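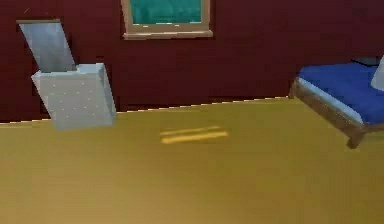 仿真里的成功率，是学生机器人项目报告中最容易写、也最难读懂的数字。收拾房间这类任务尤其如此：把地上的小件捡起来，放进桶里，跑上一晚，第二天早上得到一个漂亮的百分比，抄进报告第一页。先想想这个百分比是在什么样的房间里得到的。地板是一整片黄色，没有砖缝，没有地毯；桶靠墙放着，盖子已经打开；床离得远远的，地上那件黄色的小东西周围什么也没有。连桶和床脚下都看不到影子。在这样的房间里做成了一件事，说明的东西很有限，本讲要谈的就是有限到什么程度。

第七讲 仿真成绩该信几分
课程项目 Rulmont 配套讲义

一、本讲的范围

前几讲讲了怎样在 Fadonel 里搭房间、摆物体、写任务脚本，不再重复。没有把示例跑通的同学，请先回去跑通，再来读后面的内容，否则下面的话听上去会像抱怨。

Rulmont 的任务大家已经知道：房间地面上有一件小物体，机器人 Mahuika 从门口出发，找到它，抓起来，放进桶里。期末先看仿真，再看实机。往年的安排是仿真占大头，今年改了，理由写在第五节。

我对仿真没有成见。没有它，一个学期里谁也练不出像样的策略，Mahuika 的手指也早就摔坏了。我有意见的是读数字的方式。有些报告里，“在仿真中完成”写着写着就成了“完成”，再过一页成了“机器人能够完成”。中间丢掉的几个字，正是这门课想教的内容。

二、成功率的分母

去年 Heleson 组交的报告写着跑了 1000 回合，成功率很高。我问了一个很普通的问题：这些回合之间有什么不同？组长 Mostafa Kettani 回去查了日志，第二天来告诉我，随机种子只控制了物体的位置，而且位置的取值范围是从示例里照抄的，一个很窄的矩形。物体的朝向从来没有变过。桶的位置没有变过，盖子的状态也没有变过。

这个组的代码写得不错，日志也留得全，所以才查得出来。我举它，原因就在这里。多数组的日志查不出来，于是大家都默认没有问题。

重复的回合加得再多，也只是把同一句话说得更响。统计课上讲过置信区间，区间收窄的前提是样本来自你关心的那个分布。你关心的是“一间卧室里掉在地上的小件”，而你抽样的是“这间卧室里、这块矩形内、这个角度下的这一件”。区间再窄，也窄在后者身上。

因此，报告里凡是写成功率，同时要写清：

哪些量在变，各自的取值范围，范围是谁定的。
哪些量固定不变。这一条比上一条重要，也总是比上一条写得短。
失败怎样判定，超时算不算失败，中途人工重置的回合有没有删掉。
种子列表放在哪里，别人能不能重跑。

写不出第二条的组，请不要写百分比，写“跑通了”三个字即可，我会按跑通了给分。

三、房间替你做掉的事

把房间搭得简单一点，调试起来快，这很正常。麻烦在于，简化往往悄悄替机器人完成了一部分任务，而报告里仍把这部分算作机器人的本事。下面几项每年都有人中招。

背景颜色。

地面颜色均匀，分割就容易，一个阈值就够了。有的同学用了相当大的网络，训练了很久，得到的仍然是一个阈值，只是贵一些。检验办法很便宜：拿一个手写的颜色阈值做基线，同样的回合跑一遍。如果基线的成绩和网络差不多，请在报告里照实写，并删掉“鲁棒的视觉感知”这类说法。

反过来的情况也有。示例房间里小件是黄的，地面也是黄的，小件更艳一些，偏橙一点。有人据此认为这已经是很难的设置，因为颜色接近。我不同意。两种黄色再接近，只要光照从不变化，它们在数值上就是稳定地分开的，程序不觉得难，觉得难的是看屏幕的人。把光照强度随机起来再说难不难。

影子。

真实的物体放在地上，接触处会有一条暗边，人和网络都拿它来判断东西是挨着地还是悬着。渲染里如果家具脚下没有影子，网络就没有机会学会利用它，也没有机会学会不被它骗。到了实机上，影子会忽然全部出现：床底下有，桶旁边有，Mahuika 自己的手臂下面也有，还会动。去年有一组的检测器把手臂的影子当成了待捡的物体，追着它在地上抓，抓得很认真。那个组的仿真成绩并不差。

打开 Fadonel 的阴影会拖慢速度，这一点我知道。训练时可以关，评测时请打开。

桶盖。

盖子开着，任务就是“捡起来、移过去、松手”。盖子关着，任务里多出一段“开盖”，它单独拿出来就够做一个学期。题目允许把盖子固定为打开状态，但报告里要写“在桶盖预先打开的条件下”。每次提到放置成功都要写，嫌啰嗦就在开头定义一个简称。

还有一点：松手之后怎样算放进去了？示例脚本只检查物体中心是否落在桶口上方的一个区域内。也就是说，物体搭在桶沿上也算成功，在桶口上方松手后弹出来，只要检查得够早，也算成功。脚本是我写的，当时图省事。今年评测用的脚本会等物体静止之后再查，你们自己的脚本也应当这样改。

墙与地的交线。

不少同学的定位模块里藏着一句假设：画面里墙脚线是水平的，于是可以用它来校正朝向。请看讲义开头的渲染，墙脚线左低右高，床也跟着歪。拿它去喂你的模块，看输出的朝向偏多少。如果偏得厉害，而你在评测中从没见过这种偏差，那么评测里相机的姿态大概也从没变过。这一项请各组必做，结果好坏都交。

细长的物体。

从低处往前看，地上的细长小件在画面里只有薄薄几行像素，边缘发糊。渲染里那件黄色的东西看上去是两根平行的细条，是一件还是两件，是铅笔还是筷子，单凭一帧我不敢说。你的检测器却给出了很高的置信度。它凭什么？多半是凭类别表里只有那么几样可选。请在物体库里加入几件不属于任何类别的东西，看它还有没有这么自信。

抓取也一样。仿真中的手指闭合后，接触力由求解器给出，物体很听话。实机上细圆杆会滚，会从指间转出去，手指还可能先碰到地面。仿真中“抓住了”的判定条件若是手指没能完全闭合，那么夹住了自己、夹住了桌腿、夹住了空气里一个没删干净的碰撞体，统统算抓住了。最后一种去年真的有。

四、随机化不是免罪牌

讲到这里，总有人说，那就做域随机化，颜色、光照、相机、摩擦全部随机，不就行了。

随机化有用，我也推荐。可它常被当成一句口号写在报告里，一句“我们采用了域随机化”，后面没有下文。请回答几个问题：随机范围包不包括实机的参数？你怎么知道包括？实机的摩擦系数量过没有？相机离地高度量过没有，还是从说明书上抄的？

若范围没有盖住实机，随机得再热闹，也是在别处热闹。若范围宽得离谱，策略往往会学得畏畏缩缩，动作慢，抓之前反复调整，仿真成绩下降，于是有的组又悄悄把范围收窄，直到成绩好看为止。收窄本身可以，但收窄的依据应当来自测量。看着成绩调范围，再用这个成绩做结论，等于自己出题自己押题。

要求很简单：范围在训练开始之前定下来，写进仓库，提交记录可查。之后若有改动，每改一次写一行理由。理由可以是“重新量了相机高度”，不可以是“效果更好”。

另外，请留出一组从不参与训练的房间。墙换一种，窗户挪个位置，床和桶对调。调试期间不要打开它。我知道会有人忍不住，所以今年这组房间由我保管，交报告之前只跑一次。

五、实机评测的安排

今年共有 7 个组，每组在实机上做 40 次尝试，条件由抽签决定，不得重抽。次数不多，是因为 Mahuika 只有一台，手指的备件也要等。次数少，区间就宽，请照宽的写，不要因为难看就省略。

评分上，实机成功率的高低占得不多。占得多的是预测：进实机之前，每组根据仿真结果写下自己预计的实机成功率，连同理由封好交来。预计得准的组，哪怕成绩低，也能拿高分。预计很高、实际很低、事后又解释为光线不好的组，请先去看一看自己随机化的光照范围。

有同学问，这样做会不会鼓励大家故意往低里报。会有一点。所以理由也算分，“保守估计”四个字不算理由。

实机上的每次尝试都要录像，失败的不许剪。失败之后当场写一句话，说明在哪一步失败：没看见、看见了没走到、走到了没抓住、抓住了掉了、没放进去。写“不稳定”的退回重写。

六、怎样读别人的演示

最后谈几句读论文、看宣传片时的习惯，写给打算继续做这一行的同学。

看到仿真演示，先看房间里有什么是不动的。演示者往往讲动的东西，讲手臂多么灵巧，不动的东西没有人讲，信息却多在那里。接着看起始状态：物体离家具多远，有没有压在别的东西下面，容器是不是开着。再看这一段之前和之后有没有剪辑。然后才轮到看成功率。

看到从仿真直接迁移到实机的结果，找一找两边的成功率是不是用同一个判定。仿真用脚本判，实机用人眼判，人眼又站在作者自己那一边，差别可以很大。去年我把 Heleson 组的录像拿给另外几位同学重新判，和原判不一致的约占一成。没有人作假，判的人只是想看见成功。

也不要学成另一个极端，见到仿真就摇头。摇头不花力气，同样学不到东西。有一年一位旁听的同学在每份报告后面都批一句“仿真而已”，问他哪一项假设在实机上会先垮，他答不出来。怀疑要落到某一个参数、某一条判定上，才值得写进评语。

七、作业

1. 从自己组的评测日志中任取一批回合，列出所有变化的量和所有固定的量，各附取值。脚本默认值也算固定的量，不许写“默认”。

2. 写一个颜色阈值基线，与现有检测器在相同种子下比较。代码不超过一页。

3. 给相机加上横滚角扰动，画出定位误差随横滚角变化的曲线。误差不变的组，请检查扰动是否真的加上了，这种事每年都有。

4. 改写放置判定，使物体静止之后才检查。报告改写前后的成功率，两个都要。

5. 选一个在仿真中成功的回合，用不超过一页纸说明，同样的初始条件下实机最可能在哪里失败，以及你准备用什么测量来证实或推翻这个猜测。只写猜测不写测量的，按没交处理。

作业两周内交，放进各组仓库的 notes 目录，纯文本即可。图不必多，坐标轴要有单位。对第四节的封存房间有异议的，可以书面提出，提出之后房间仍由我保管。

补充：Fadonel 新版改了接触求解器的默认步长，旧日志与新日志的抓取成功率不能直接放在一张表里比较。已经放了的请拆开，并注明版本号。

版本日期：29/03/2023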